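Refinishing a work table in matte off-white

Tuesday evenings, the back room, and a tabletop that used to be glossy.
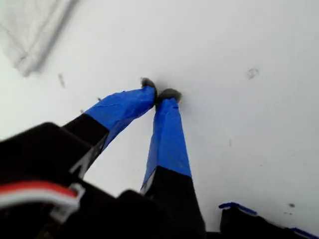 Zuweira Ofori
Author, bench and room notes

The colour is Dufour 2604, a white with some grey in it, matte. It looks brighter toward the window side of the room and slightly cooler on the right, where the light falls off. On the sample card it was plain white. I bought it expecting plain white and have stopped minding.

The table is a Torkby, second-hand, with a top that had been finished in high gloss by a previous owner. Gloss is a poor choice for close work. The ceiling light showed up in it as a hard stripe, and small dark parts set down near the stripe were difficult to find again. I had been covering it with a sheet of paper, which slid.

I looked at replacing the top first. Drekberg sells a blank in the right size, but the mounting holes don't match the Torkby frame and I didn't want to drill new ones into a frame that is already out of square. So the old top stayed.

Preparation

The top came off with 6 screws. Two were a different length from the others, so I pushed each one through a piece of card in its original position. I washed the top with dish soap and warm water, rinsed it, and left it on edge overnight. There was candle wax along one side that the soap did not touch. A plastic scraper took most of it and mineral spirits took the rest.

I sanded until the shine was gone everywhere. A lamp held low at one end shows the missed spots much better than the ceiling light does. I missed a patch the size of a playing card anyway and found it after the primer, when the primer came away under my thumbnail. That corner was sanded and primed again.

Paint

One coat of primer, then 5 thin coats of the 2604 with a short-nap foam roller. The tin says two coats. Two coats covered the old colour but left a faint texture at the overlaps, and with a matte finish that texture can't be polished out later. Between coats I went over it with 800 grit, by hand, with almost no pressure. Mariama Sulemana, who paints signs and was patient with my questions in May, told me to stop as soon as the paper began to feel smooth. I went past that once and burnished a strip near the front edge. It showed as a slight sheen until the next coat went over it.

Things I would change:

Strain the paint. There were small lumps in the bottom third of the tin and I chased them with a pin.

Roll the last coat in one direction, full length, and leave it alone. I went back to fix a line that would have levelled out by itself.

Tape the underside as well as the edges. Paint crept under, and the top rocked on the frame until I scraped the drips off.

Marks

Matte paint holds marks. Rubber is the worst offender, along with graphite and anything that has been handled after oiling a hinge. Grey smudges come up with a barely damp microfibre cloth if they are dealt with the same day. Left for a week they need a drop of dish soap and several passes. Melamine foam does remove them, but it leaves a polished patch that catches the light from one side, and I have one of those now, near the back.

It is also hard to tell a light smudge from a soft shadow on this colour. I have wiped at shadows more than once. Moving the lamp settles it.

I tried a clear matte topcoat on an offcut. It made cleaning easier and turned the white slightly yellow within a month, so the table went without.

Storage around it

The top is kept clear between jobs. Small tools go into a Jotport tray unit that sits on the shelf to the left, at elbow height, and the trays lift out one at a time. Before this they sat in a row along the back of the table, and that row grew forward until there was no room to work in. The tray labels are masking tape and pencil. I meant to print proper ones and haven't.

Felt pads went under the two heaviest items, cut from a sheet and stuck on with contact cement. The self-adhesive kind had let go by the second warm day.

Next is the shelf, which still has the original gloss on it and reflects straight into my eyes after four in the afternoon. There is enough 2604 left in the tin for it, if I strain it properly.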